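December 30, 2018

## The sideboard has arrived, more or less

Those of you who ordered the Prunditz sideboard back in August have been very patient, and I have the emails to prove it. The first lot is now in the shop. It came in 50 cartons, 3 of which were labelled as bar stools and contained, to our mild disappointment, sideboards.

For anyone who missed the last newsletter, the Prunditz is the long low one with sliding doors. It comes in walnut, oak, and a grey that the maker calls Harbour and my wife calls grey. It is 663 mm high, so it will sit under most windowsills, though I would ask you to measure yours first. Ustyna Onyshchenko in deliveries has carried two of them back up the same stairs already and would like to get through the new year without a third.

Assembly is easier than it was with the old Marchuk range. The legs screw in by hand, the doors drop into their tracks from above, and the leftover washer is a spare. The instructions are still a single sheet of drawings in which a cheerful bald man does everything alone. You will want a second person, bald or otherwise.

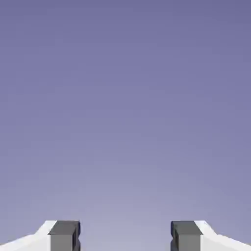
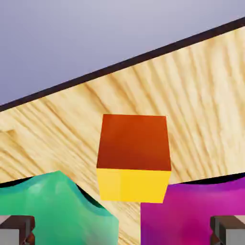
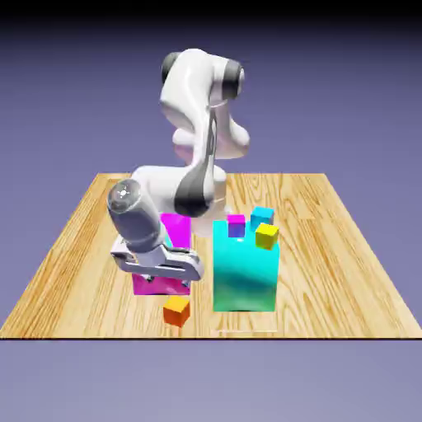
## Care, colour and the question of coasters

Sławomir Urbańczyk on the service desk has asked me to pass on his annual plea about hot mugs. The oak finish is oiled, it marks, and no, rubbing it with mayonnaise will not get you a new top under warranty. A soft cloth, barely damp, is all it wants most weeks. If it starts to look thirsty, the small tin of Lutent oil does two coats with a bit left over for the cutting board.

Colour varies from one piece to the next. The catalogue has always said so in very small print, so I'm saying it in the ordinary size. If you're matching a sideboard to the Divier dining table, bring home a sample from the counter and look at it in the evening with your own lamps on. Our ceiling lights flatter everything, including the staff.

A few odds and ends:

- Delivery is free on orders over $300 within town. Past the bridge, ring us first.
- We still have the display Divier table at a reduced price. One corner has met a vacuum cleaner.
- Replacement door tracks for the Marchuk cabinets are back in stock. Bring the old one in so we can match the length.

We're closed tomorrow afternoon and all of New Year's Day.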